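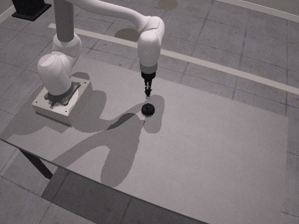

## 4. Setting up the Wilto adjustable table

Read this section through once before you start. You will need the hex key from the parts bag, a spirit level and a tape measure. Two people are needed for steps 3 and 6.

### 4.1 Choosing a place

1. Pick a spot on a hard, level floor. Thick carpet lets the feet sink and the top will drift out of level over the first few weeks.
2. Leave 40 inches clear on the side where you will sit or stand. The other sides can go against a wall, but keep a hand's width open for the crank handle.
3. Carry the table by the crossbars, one person at each end. Do not lift it by the top.

**Caution:** Keep the table away from radiators and heating vents. Warm air on one side can bow the top, and the warranty does not cover this.

### 4.2 Leveling the feet

4. Turn all four feet clockwise until they stop. This is the starting position.
5. Put the spirit level across the middle of the top, the long way first.
6. Have your helper take the weight off the low end while you turn the feet at that end counterclockwise. Turn both by the same amount.
7. Repeat the short way, then check the long way again. It often moves a little.
8. Push down on each corner. If the table rocks, lower the foot at the corner that moves until it touches the floor.
9. Tighten the lock nuts by hand, then another quarter turn with the wrench end of the hex key.

**Note:** Tables made before August have plain feet without lock nuts. If yours has these, skip step 9. A set of locking feet can be ordered from Cormier, part 1000, and fits without drilling.

### 4.3 Setting the height

10. Fit the crank handle into the socket under the right-hand rail. It clicks when it is fully in.
11. Crank clockwise to raise, counterclockwise to lower. Stop as soon as you feel the end of travel.
12. For seated work, set the top level with your elbows. For standing work, go 2 inches lower than that.
13. Pull the handle out and hang it on its hook. If it is left in the socket, people catch their knees on it.

Check the level again after any large change in height. The screws in the legs share one drive shaft, so they should stay together – but a table that has been dragged across a room may need leveling from step 4.

### 4.4 Fixing things to the top

Anything heavy that stays on the table should be bolted or clamped. Vises, drill stands and paper cutters all walk when they are used hard.

- Clamps: use pads between the jaw and the top. Bare metal leaves marks that do not polish out.
- Bolts: drill from above with a backing board held underneath, and use wide washers on the bottom side.
- Do not drill within a hand's width of the edge. The drive shaft housing runs along there on the Rirevia frame and is easy to hit.

**Caution:** Lower the table fully before fitting anything heavy near one end. Raising it with a load at one end puts strain on the shaft.

### 4.5 First cleaning

14. Wipe the top with a damp cloth and a drop of dish soap, then dry it. There is a thin film of packing oil on new tops.
15. Do not use scouring powder or acetone.
16. Put a drop of light oil in the crank socket. Repeat once a year.

Section revised 15 Sep 2019 by Jaxon Marchand. For lost crank handles and spare washers, see the parts list in section 9.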